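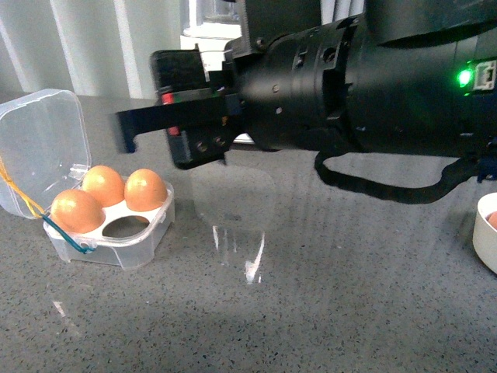
Figure 8.1 An egg container with its lid open on a kitchen worktop. Three brown eggs are in the white insert and one cup is empty.

Chapter 8
Eggs: Buying, Keeping and Handling

In this chapter you will learn

how the parts of an egg protect what is inside it
how to choose a container for eggs and where to put it
how to move eggs in the kitchen without breaking them
how to judge the age of an egg before you use it
how to clean up after a broken egg

Words you will need: shell, membrane, air cell, white, yolk, insert, cup, rim, hairline crack

8.1 A small food that needs care

In the last chapter we worked with flour, rice and dried beans. These foods forgive many mistakes. If a bag of rice falls on the floor, you can pick it up and the rice is the same as before. With eggs the situation is different. A shell is strong when it is pressed evenly from all sides, but a small knock against a hard edge can open it.

Look again at Figure 8.1. The insert has round cups, and each egg rests in a cup of its own. The lid is clear, so when it is closed the cook can still see how many eggs are left. There is also a bowl at the right side of the worktop, with a small brown egg showing over its rim. In many kitchens eggs stand in both ways, in a container and in a bowl, and in this chapter we will compare the two.

The class kitchen used for this book is the one at Botidness, where the students cook two times in a week. Their egg record for one school year shows 1,415 eggs bought. The teachers asked the students to write down each broken egg and the place where it broke. Most of the entries say the same thing: the egg was put down "only for a moment" on a flat surface, and it rolled. We will come back to this record in section 8.4.

8.2 The parts of the egg

The shell is the outer part. Its colour depends on the breed of the hen and tells us nothing about the taste. A shell looks closed, but it has very small holes, and air and smells can pass through them. For this reason eggs should not be kept beside onions or strong cheese.

Under the shell there are two thin membranes. At the wide end of the egg they separate and leave a space between them, and this space is the air cell. In a fresh egg the air cell is small. As the weeks pass, water leaves through the shell and the air cell grows. Keep this in mind for the water test in section 8.5.

The white has a thick part and a thin part. When you open a fresh egg on a plate, the thick white stays high around the yolk. In an older egg it spreads out and looks more like water. The yolk is held in the middle by two twisted strings of white. They are safe to eat, although some cooks remove them for a smooth custard.

8.3 Choosing a container

Eggs are usually sold in a box, and the box is a good place for them. It carries the date and it keeps light and smells away. Many families prefer a container which can be washed. If you buy one, check the following points in the shop.

The cups should be deep enough that an egg does not move when you tilt the container a little.
The lid should close without touching the eggs.
The insert, if there is one, should come out for washing.
The whole container should fit on your shelf with the lid closed. Also try how much room the lid takes when it is open.

An open bowl is easy to reach and it looks nice on the table. It is suitable for the eggs you will cook on the same day. In a bowl the eggs lie against one another, and when you take one from the bottom the others will move. Do not fill a bowl higher than its rim.

Put the eggs with the wide end up. The air cell is then at the top and the yolk stays near the middle.

8.4 From the container to the pan

The students at Botidness used their record to write a short list of kitchen rules. We print it as they wrote it, with small corrections of spelling.

Clear a space before you open the container.
Hold the egg around its widest part, with the fingers and not with the nails.
Lift it straight up until it is out of the cup.
Never leave an egg on a flat worktop. Use a cup, a small bowl or a folded cloth.
Crack each egg into a separate cup first, and then add it to the others.
Wash your hands after you touch the shells.

The fifth rule looks slow, but it has saved many cakes. One bad egg in a bowl with 12 good ones means that all must be thrown away. A transparent cup is useful for this step, as you can see a piece of shell at the bottom. Take care where you stand it - a clear cup on a grey worktop is hard to notice, and it is easily pushed over by an elbow.

8.5 Before you begin the practical work

In Practical 8A you will test the age of your eggs in cold water. A fresh egg lies flat on the bottom. An older one stands up on its narrow end, and a very old one floats. In Practical 8B you will boil eggs for different times and cut them open to compare the yolks.

For both practicals each pair needs a container of eggs, a tall clear cup, a bowl, a spoon and two cloths. Keep one cloth only for broken eggs. If an egg falls, cover it with salt, wait a few minutes, and lift it with paper. Then wash the place with warm water and soap. Do not begin with hot water, which makes the white set on the surface.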